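Reading time: 4 min

Wanted: people who don't believe the checklist

Brondov is rewriting the practice rules it uses for household manipulation work, meaning folding, sorting, bed clearing and putting away. We need readers and doers for it between April and the end of winter. The current rules run to 112 clauses. I wrote a fair number of them and I'd put money on half being useless.

That's the trouble with standards in this corner of robotics. Most were borrowed from factory cells, where the part is rigid, the light is fixed and people stay behind a yellow line. Somebody swapped "workpiece" for "garment" and called it done. Clause 30 still tells the operator to confirm that the item is "correctly seated in its fixture". Try that with a pair of trackies.

What we're after is people who have handled cloth for a living or who have run handheld gripper sessions in lived-in rooms. Laundry workers, aged care staff, hotel room attendants, costume people, teleoperators, data collectors. An engineering degree won't hurt your chances and it won't help them much either. If you've sat on a standards working group before, tell us which one and what you'd take back.

The work comes in two parts. First you read a section of the draft and mark every sentence you can't act on. "Adequate lighting" is one. "Reasonable care" is another, and it turns up far too often. Then you spend a session at our Drostirham rooms doing the task with the draft beside you, and write down where you stopped following it. We pay for both parts at the same rate, $40 an hour, with travel on top if you're coming from outside town. Sessions start at 9 am and finish when the task list does, or at 3 pm, whichever comes first.

Bedding gets a whole section to itself. The draft asks for "clear visual separation between target and support surface", which is easy to meet with a black garment on a pale blue sheet printed with roses. It says nothing useful about a white pillowcase on a white sheet, or about whether the operator should go after a folded edge or the middle of the cloth. We want those cases written up by people who have had to deal with them. 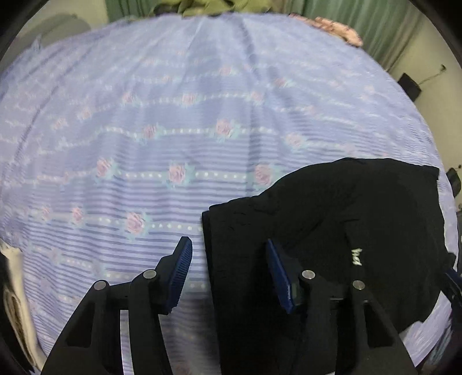
Sanne Dijkstra read the bedding section in draft and wrote back that we had the contrast rule backwards. Her view is that a rule asking for easy contrast only teaches everyone to pick easy sheets, and then the success figures go up and mean nothing. She would drop the requirement and have operators record what the cloth was lying on, patterns included, so that a buyer can see what was tested. I've argued with her about it twice. Her wording is in the draft as an alternative and you'll be asked to choose.

Some things you should know before applying. We can't promise that anything you say ends up in the published version. Trultwood, who part-fund the rewrite, get a comment period like everybody else but no veto, and their comments will be printed beside yours. You'll be named in the contributor list unless you ask to be left out. There is no certificate, no badge for your profile and no "accredited" anything. I've seen what those are worth.

You'll need to be over 18, comfortable reading plain English and able to stand for an hour with breaks. Grippers have pinch points, so long hair gets tied back and lanyards come off. Tell us about any wrist or shoulder trouble and we'll put you on reading only.

To apply, send up to 200 words on a rule you've been made to follow that did no good, and what you'd have put in its place. Skip the cover letter. Post or drop it to the Brondov practice desk at Drostirham, or use the form on our jobs page. We'll answer everybody, including the ones we turn down.

Comments

kelpie_dave
Did a round of this on the old version. Paid on time, biscuits average. Half my notes were ignored, but they did tell me which half.

M. Harcourt
Does $40 cover writing up at home afterwards? The ad doesn't say.

Brondov practice desk
Yes, up to two hours. Should have been in there.

tannoy
Suwannarat put out a call like this and the finished rules were longer than the ones they replaced. Will believe it when I see it.

linenroom
Please fix the bit about fitted sheets while you're at it.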